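布罗德利板球俱乐部通讯:女子队赛季总结与新赛季安排

2026年2月11日

布罗德利女子一队上赛季的最后一场比赛对阵莫尼尔队,最终以17分取胜。队长戈布奈特·斯坎伦掷币获胜后选择先击球,开局并不顺利,两名开局击球手很早出局。随后宁西·苏布拉马尼亚姆与菲特里亚尼·塞蒂亚万搭档,把局面稳住,中段轮次里以单分和双分为主,很少冒险打高球。对手换上旋转球投手以后,得分速度一度放慢,但两人都没有轻易丢掉三柱门。

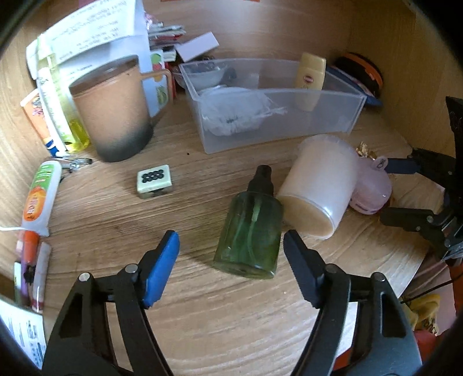 宁西在这场比赛之后,个人在俱乐部各项赛事中的总得分达到1391分,是目前女子队现役球员中最高的。她九年前从少年队升上来,最初打第七棒,主要任务是投中速球,后来才逐步提到第三棒。她说自己上赛季最大的变化是站位,前脚不再迈得太早,对付短球时有更多时间选择。赛季间歇她练得不多,每周只做两次手眼配合练习,在家里的木桌上随手摆几样小东西,比如带黑色泵头的绿色玻璃喷瓶、侧放的白色圆筒、印着两排黑圆点的米色小方块,让队友报一样,她就尽快用手碰一样。这个办法是教练埃万耶利娅·扎哈罗普洛斯教的,少年队也在用。

投球方面,恩当·克里希南上赛季拿下的三柱门最多,对莫尼尔队一战又取得2个,其中一个是在倒数第二轮直接击中柱门。她的助跑比前一年缩短了几步,速度略有下降,落点却稳定得多,宽球明显减少。斯坎伦在赛后把最后一轮也交给了她的搭档,年轻的左手投手只让对手拿到三分,比赛就此结束。

守备仍然是弱项。教练组复看了全部主场比赛,漏接主要集中在深场,尤其是傍晚逆光的时候。冬训因此增加了高球接杀的内容,外场球员每次训练单独练习二十分钟,再与其他人合练回传。捕手位置由菲特里亚尼继续担任,另有一名少年队球员跟随一队训练,作为替补。 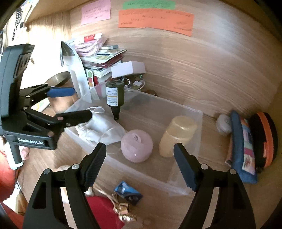
新赛季的赛程已经基本确定。球队将于五月开始联赛,首场客场对库苏马队,第二场回到主场迎战佩利亚队。佩利亚队去年从下一级联赛升上来,布罗德利此前只在热身赛中与她们交过手,那场因雨中断,没有结果。联赛仍为单循环,共有10支球队参加,前两名进入决赛。

室内训练照旧在学校体育馆进行,两条球网道都可以使用。请球员自带护具和头盔,俱乐部的公用头盔只剩小号。想参加捕手专项训练的人请提前告诉扎哈罗普洛斯教练,场地一次只能容纳四人。新队员可以先试训,不必马上缴纳会费,试训期间使用俱乐部的球棒即可。

队服方面,今年沿用去年的款式,只更换袖口颜色。需要新尺码的球员请在室内训练时到记分台登记,写明姓名、号码和尺码。旧队服如仍可穿着,不必重新订购。客场首战的集合时间和乘车安排将在下一期通讯中公布。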